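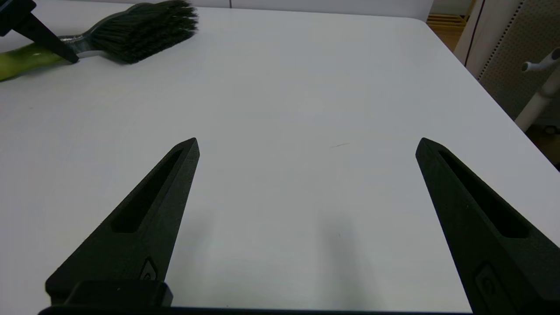
Handfeger mit dunklen Borsten auf einem weißen Tisch.

Wer in Plostau einen Besen braucht, geht zum Baumarkt an der Umgehungsstraße oder zu El Sherbiny. Das Geschäft liegt in einer Seitenstraße hinter dem Bahnhof, vorne der Verkaufsraum, hinten ein Zimmer mit Tischen, in dem Ware ausgepackt, geprüft und manchmal auch repariert wird. Die Inhaberin führt den Laden seit 11 Jahren. Vorher war sie in der Gebäudereinigung beschäftigt, zuletzt als Objektleiterin. Wir haben mit ihr am 22. Juli 2021 über Handfeger gesprochen, über Borsten, Stiele und darüber, was Leute beim Fegen falsch machen.

Einen Handfeger habe jeder, sagt sie, und fast jeder habe den falschen. „Die meisten kaufen einen einzigen und nehmen ihn dann für alles. Für den Tisch, für den Boden, für die Asche vom Grill, und im Winter fegen sie damit noch den Schnee vom Auto. Danach wundern sie sich, dass auf dem Esstisch Streifen sind.“ Sie selbst verkauft lieber zwei billige als einen teuren. Einer bleibt oben, für Tische, Regale und Fensterbänke, der andere bleibt unten.

Auf hellen Tischen falle der Unterschied am stärksten auf. Auf einer weißen Platte sieht man jeden Krümel und jedes Haar. „Da merken Sie sofort, ob ein Feger Schmutz mitnimmt oder nur verschiebt.“ Aus diesem Grund stehen im hinteren Zimmer weiße Tische. Wenn ein neues Modell hereinkommt, streut sie Kaffeepulver oder Semmelbrösel aus und probiert es. Feine Borsten holen den Staub besser, grobe schaffen mehr weg, wenn es um Sand oder Späne geht. Eine Mischung könne beides ein bisschen und nichts richtig, sagt sie. Verkauft werde sie trotzdem am besten.

Ob Naturhaar oder Kunststoff besser sei, werde sie jede Woche gefragt. Für trockenen Staub auf glatten Flächen nimmt sie zu Hause Rosshaar. Sobald Wasser im Spiel ist, rät sie zu Kunststoff. Naturhaar trocknet langsam, und wer den Feger nass in den Eimer stellt, hat nach ein paar Wochen einen muffigen Geruch in der Kammer. Kunststoff laufe zwar ab, lade sich aber gern auf. „Dann hängt der Staub an den Borsten und will nicht mehr herunter. Den klopft man draußen aus, oder man wäscht ihn mit lauwarmem Wasser und einem Tropfen Spülmittel. Mehr braucht es nicht.“

Beim Ablegen ist sie streng. Ein Handfeger gehört an den Haken. Wer keinen Haken hat, soll ihn auf die Seite legen, mit freien Spitzen. Steht er auf den Borsten, biegen sie sich zur Seite, und bei Kunststoff bleibt das so. In Maßen könne man sie mit warmem Wasser wieder richten. Man taucht den Kopf ein, kämmt die Borsten gerade, bindet ein Tuch darum und lässt das Ganze über Nacht trocknen. „Bei einem guten Feger lohnt sich das. Bei einem für zwei Euro kaufen die Leute lieber neu, und ich kann es ihnen nicht verdenken.“

Über Verpackung redet sie länger als über Borsten. Vieles, was bei ihr ankommt, steckt in Folie, manchmal der Kopf, manchmal der Stiel, manchmal beides. Sie versteht, warum die Hersteller das machen, gerade bei Stielen, die aus mehreren Teilen bestehen und auf dem Transport aneinander reiben. Im Gebrauch hat die Folie ihrer Meinung nach nichts verloren. Trotzdem kennt sie Haushalte, in denen sie jahrelang am Griff bleibt, so wie bei anderen Leuten die Schutzfolie auf der Fernbedienung.

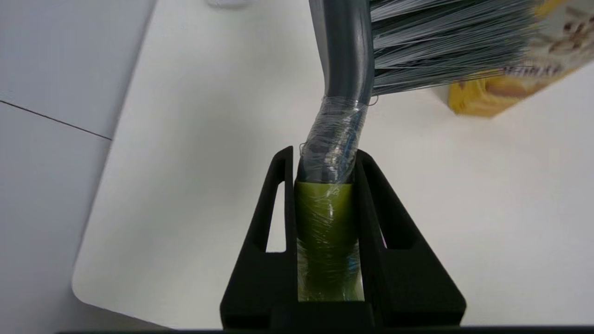

„Unter der Folie rutscht die Hand, und Feuchtigkeit zieht hinein und kommt nicht mehr heraus“, sagt sie. „An den Verbindungen ist es am schlimmsten. Da sammelt sich der Dreck, und irgendwann sitzt der Stiel fest oder er wackelt.“ Wer die Folie abzieht, soll sie längs aufschneiden, vom Griffende her, und das Messer flach halten. Klebereste gehen mit Speiseöl ab. Danach mit Seife abwaschen, sonst ist der Griff eine Woche lang glitschig.

Lockere Verbindungen sind bei ihr der häufigste Grund für eine Reklamation. Oft reicht es, die Teile auseinanderzunehmen, sauber zu machen und wieder zusammenzustecken. Klebeband hält sie für eine Lösung auf Zeit. Es halte ein paar Wochen, dann löse sich der Rand, und die Haare vom Boden blieben daran hängen. Wenn ein Kunde darauf besteht, klebt sie trotzdem, mit Gewebeband und höchstens 3 Lagen. Alles darüber werde zu dick für die Hand.

Lange, feine Borsten seien im Moment gefragt, erzählt sie, am liebsten in Grau. Vor ein paar Jahren wollten alle bunte Ware, passend zum Eimer. Ihr ist die Farbe gleich, sie achtet darauf, wie dicht ein Kopf besetzt ist. Dazu drückt sie die Borsten mit dem Daumen auseinander und schaut, wie viel vom Körper zu sehen ist. Dass einzelne Borsten abstehen, störe nicht. Man könne sie mit der Schere kürzen, ziehen solle man nicht daran. „Wer an einer zieht, hat am Ende das ganze Bündel in der Hand.“

Ihre Ware bezieht sie zum größten Teil über einen Großhändler in Narnora. Im vergangenen Jahr hat sie 2.000 Besen und Handfeger verkauft, 815 davon an Betriebe, also an Bäckereien, Tischlereien und eine Druckerei. Die Betriebe sind ihr lieber. Sie kaufen immer dasselbe Modell und fragen nicht nach der Farbe. Bei den Bäckereien gehe es um Mehl auf den Arbeitstischen, dort kommen die Feger am Abend in die Wäsche und werden oft getauscht. Die Tischler behalten ihre, bis die Borsten nur noch Stummel sind.

Auf die Frage, wie man einen Tisch richtig abfegt, muss sie nicht lange überlegen. Erst alles herunternehmen, was leicht ist, auch Schachteln und Packungen, denn darunter liege immer etwas. Dann vom hinteren Rand zu sich hin, in langen Zügen und mit wenig Druck. Wer drückt, biegt die Borsten um, und dann streichen sie mit der Seite über die Platte. Die Schaufel hält man unter die Kante. Bei abgerundeten Ecken fege man besser an der geraden Seite ab, an der Rundung fällt die Hälfte daneben. Zum Schluss ein feuchtes Tuch. „Viele wischen zuerst. Dann kleben die Krümel, und der Feger wird nass.“

Ein dunkler Strich auf einer weißen Platte sei meistens ein Haar, manchmal ein Kratzer. Sie fährt mit dem Fingernagel darüber, bevor sie zum Schwamm greift. Kratzer kommen oft vom Sand in den Borsten, und damit ist sie wieder bei den zwei Fegern, einer für oben und einer für unten.

Im August will sie das hintere Zimmer umräumen. Die Tische sollen ans Fenster, an die Wand kommt eine Leiste mit Haken. Eine zweite Leiste hat sie für den Laden in Faltum bestellt, den sie mit ihrer Schwester betreibt und der bisher nur an drei Vormittagen geöffnet ist. Dort gibt es auch Bürsten für Flaschen und Gemüse, die in Plostau kaum jemand verlangt. Reparaturen nimmt sie weiterhin nur in Plostau an, während der Öffnungszeiten und ohne Anmeldung. Den Besen solle man bitte vorher ausklopfen.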